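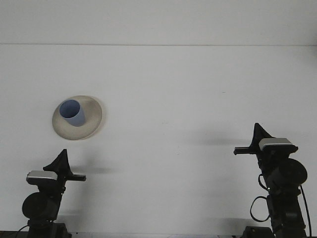 Bench with cup on plate, two-arm setup

Scoring a cup-and-plate task when the start position changes
Posted by Calton, 06/11/2023

Our laboratory is evaluating a policy trained by imitation on a bench with two arms. The training set holds 454 demonstrations, and a trial is passed when the cup stands on the plate and both grippers are clear of it. Over 58 trials the pass rate was acceptable, but it fell sharply once we allowed the cup to start further from the plate. One reviewer has asked us to report a single figure. Another considers that a single figure would conceal the effect. I should be grateful for advice on which practice is regarded as sound, and on whether a cup resting near the rim of the plate ought to be counted as a full pass.

Flokirmont

Both figures should be reported. State the overall rate first, then divide the trials by starting distance, using bands fixed before the results are examined. We use 4 bands. Where a band contains very few trials, give the raw numbers and omit the percentage.

As regards the rim, the written criterion must decide. If it says "on the plate", a cup near the rim passes, provided that it stands unaided. Should you wish to reward accuracy, record the offset from the centre as a separate measure and leave the pass rate alone. The criterion should not be altered after scoring has begun. The starting layout for each trial should also be kept on record, so that a later policy can be tested from the same positions.
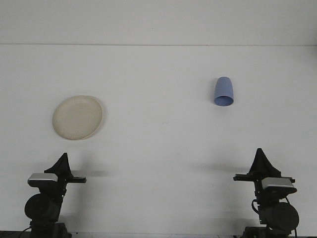 Gondomum would add that distance is only part of the matter, and that the way up in which the cup begins should be logged as its own column. In our April series the two had been varied together, and we could not separate them afterwards. We had to repeat the whole set.

Ocampo

Just collect more demonstrations. We went up to 757 and the problem mostly went away. I cannot say which of the added ones made the difference, as we did not keep a record.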